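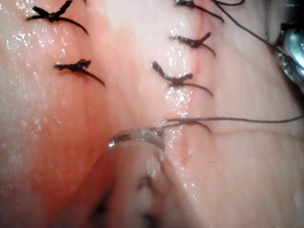 Photo: Adhiambo Langat / Notum

Every June my inbox fills up with gift guides, and every one of them tells me a man needs a watch box. This year it was the Varnero, at $185, with nine padded slots and a glass lid. I own two watches. One of them is on my wrist.

I have tried to take the pitch seriously. The box keeps dust off, the copy says. So does a drawer. It stops scratches, and I'll grant that one, although a sock does the same job and I already have socks.

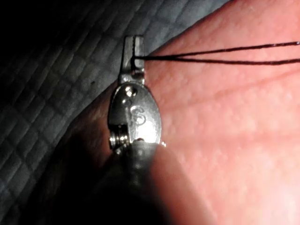

What bothers me more is the talk about "collections." Vulora sells a starter box with room for six, plus a larger one for when you "grow into it." My friend Botond Bíró bought the small one and had four empty cushions staring at him by dinner. Within a year he had filled them, mostly with watches he doesn't wear – and then he was looking at the bigger box.

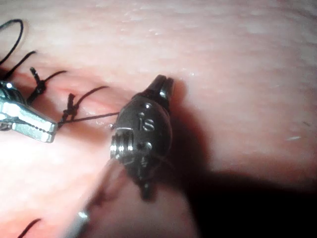 Maybe that makes him happy. He says it does. I still think the furniture came first and the hobby was bought to fit it. If you have a dozen good watches, get a box, and get one with a lid that closes properly. The rest of us are being sold empty slots.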